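Folding a blue shirt/jacket with a white band and snaps, keeps coming out lumpy
Laundry & Closets > Folding
Posted by Moya_46, Tuesday, February 13, 2018

Ok so I fold everything on the end of the bed, the only table here is a low one. Tees are fine. This blue one with the off-white band beats me every time, the layers slide over each other and I get a fat wrinkly roll.
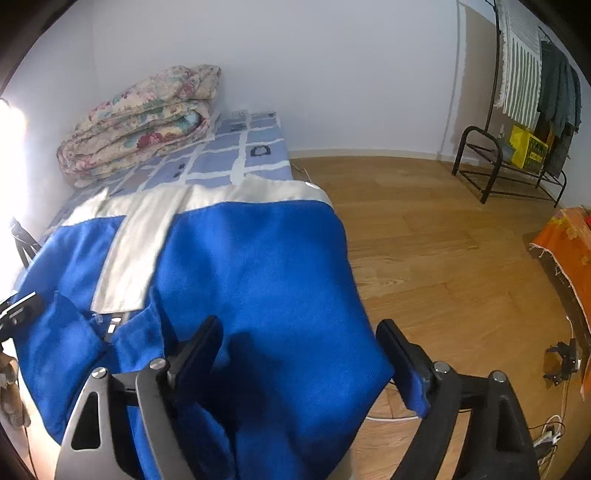
Tried it in half longways, then in thirds. Still lumpy in teh middle where the white strip is. Do I button it first or leave it open? Shelf is narrow so hanging is out, rack's full already.

Ainhoa Robles
Button first, always. Top and bottom one at least, the rest don't matter. Lay it face down, smooth from the middle out with your flat hand, THEN sleeves in. Sides in so they meet at the back, bottom up to the collar. 2 folds, done. If the band bunches you pulled the cloth too hard.

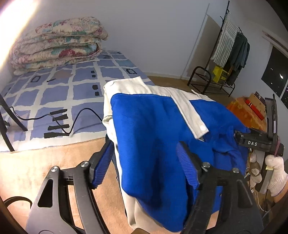 And do it on a flat bit of sheet, well away from the quilt. Soft matress is half your problem imo. I slide a big tray under mine.

curow631
just roll it

Desteck
Rolling creased mine worse, specially along the snaps. Second the tray thing, I use an old cutting board. Also shake it out hard before you start, saves ironing. Mostly.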